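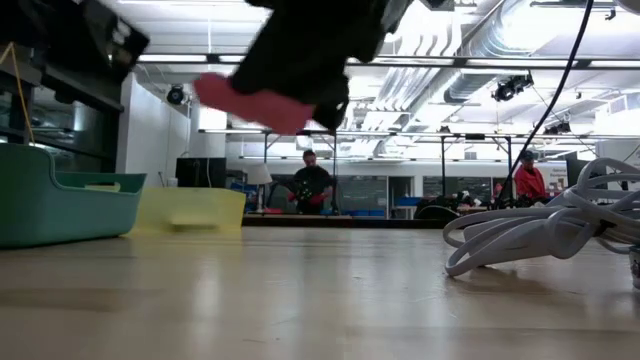 1 min read

Progress report, work package 2: motion segmentation for tabletop manipulation
Period ending June

Work in this period dealt with splitting recorded arm motion into usable segments without hand labelling. The Tuvmont cell supplied 472 episodes. Of these, 233 were kept for training and 200 held back for testing. The remainder had missing joint data and were set aside.

The Havlíček method marks a boundary wherever joint speed falls below a threshold. It performs well on slow transfers between containers. On fast approaches the gripper is blurred in the fixed view, and boundaries taken from the video arrive late compared with those taken from the joint record. We have therefore changed the order of processing: joint data first, video second, with the video used only to confirm contact.

Polished wooden surfaces remain a difficulty. Reflections on the tabletop are sometimes tracked as objects, and translucent containers are segmented poorly at their upper edge. A mask for static reflections has been written but has not been tested on the full set.

Deliverable 4 (segmentation code and notes) is on schedule. Transfer of the method to the Trorau cell will start once the mask has been checked. No change to the budget is requested.

Related reports
Fumus: storage format for joint records
Trorau cell: installation and calibration
Work package 1: closing report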